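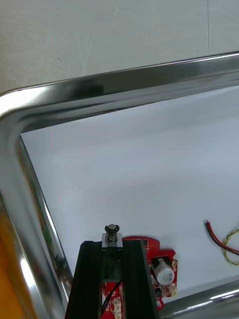 Figure 3. Wrist camera view during a teleoperated demonstration of the board handling task. The red circuit board is at the gripper finger, over the white floor of the steel tray; loose wires lie to the right.

3.2 Collection of Demonstrations

All demonstrations were recorded at the Hollenstein site on a single workcell. The arm was controlled remotely by an operator seated at a second bench, using a handheld leader device of the Varker type with six joints and a trigger for the gripper. Joint positions of the leader were passed to the arm after low-pass filtering, and the trigger position was mapped linearly to gripper opening. No force was returned to the operator's hand. Contact had to be judged from the camera views alone, and this shaped the way operators worked, as discussed in Section 3.4.

The task consists of taking up a small populated circuit board from a tray, turning it to a requested orientation, and placing it in a fixture outside the tray. Boards of this kind are difficult to grasp for three reasons that are familiar from manual rework. The outline is irregular, so that two opposite edges suitable for a parallel grasp are not always available. Tall parts, such as the electrolytic capacitor in Figure 3, can stand in the path of the finger. Parts with moving elements, such as the spring-loaded component with the black cap in the same figure, can shift under light contact. Operators were told to avoid pressing on either kind of part but were given no fixed grasp point.

Before each demonstration an assistant placed the board by hand and drew a target orientation from a prepared list. The operator then began recording with a foot switch, carried out the task, and ended the recording with the same switch. A demonstration was kept if the board reached the fixture without leaving the tray area by accident and without any part being visibly bent. Failed attempts were stored separately and are not used in the training runs reported in Section 4, although they are used in the analysis of contact errors in Section 5.3.

In total, 1891 demonstrations were kept, collected from eight operators. Each operator completed a practice period before any of their recordings were admitted to the set. The length of practice was left to the session lead, Meinrad Imhof, who judged when an operator could complete the task several times in a row without help. We did not attempt to balance the number of demonstrations across operators, and the set contains more recordings from the more experienced among them. The effect of this imbalance is examined in Section 5.1.

3.3 Views and Scene Variation

Two cameras were used. One was fixed to the frame of the workcell and covered the tray and the fixture. The other was mounted at the wrist and moved with the gripper. Early trials with the fixed camera alone gave poor results whenever the gripper body blocked the line of sight to the board. The wrist view keeps the finger and the nearby parts of the board visible through the approach, at the cost of losing the fixture from view until late in the motion.

The white tray floor makes the outline of the board easy to separate from the background. The steel rim has the opposite effect. It is highly reflective, and the bands of light and dark along it change as the arm moves. In a first version of the policy, trained on 600 demonstrations, we observed that predicted actions near the rim were less steady than those over the floor. We considered replacing the tray with a matte one but kept it, as trays of this type are in regular use at the partner plant and a policy that depended on a matte surround would have been of little practical value.

Loose wires were left in the tray in part of the demonstrations. They serve as clutter and are never the object of the task. Operators were free to steer around them or to push them aside, and both behaviors occur in the data. We did not label which was chosen. Lighting came from the ceiling fixtures of the room and was not controlled further, apart from closing the blinds on the window side during the sessions in September.

3.4 Operator Strategies

Review of the recordings showed two broad ways of approaching the board. In the first, the operator lowered the gripper in nearly its final pose and closed it in one motion. In the second, the operator lowered the gripper beside the board, paused, corrected the wrist angle in small steps, and closed slowly. The second strategy was more common among operators who reported relying mainly on the wrist view. It produced longer recordings with many near-stationary samples, and these had to be thinned before training so that the policy would not learn to wait.

Thinning was carried out with the Norkitach toolkit. Samples in which neither the arm nor the gripper moved by more than a set threshold were removed, except within a short window before each gripper closure. The exception was introduced after an earlier pass had removed the pauses entirely, with the result that the trained policy closed the gripper before the wrist had settled. The threshold was chosen by inspection on 19 recordings that were then excluded from all further use.

We also compared remote control with direct hand guidance, in which the operator holds the arm and moves it through the task. Hand guidance was faster to learn, and operators preferred it for the transfer to the fixture. It was less suitable for the grasp itself, as the operator's hand often entered the wrist view and covered the board. Recordings made in this way were therefore limited to the comparison in Section 5.4. All other results, including those obtained with the Sinumance controller, are based on remotely controlled demonstrations only.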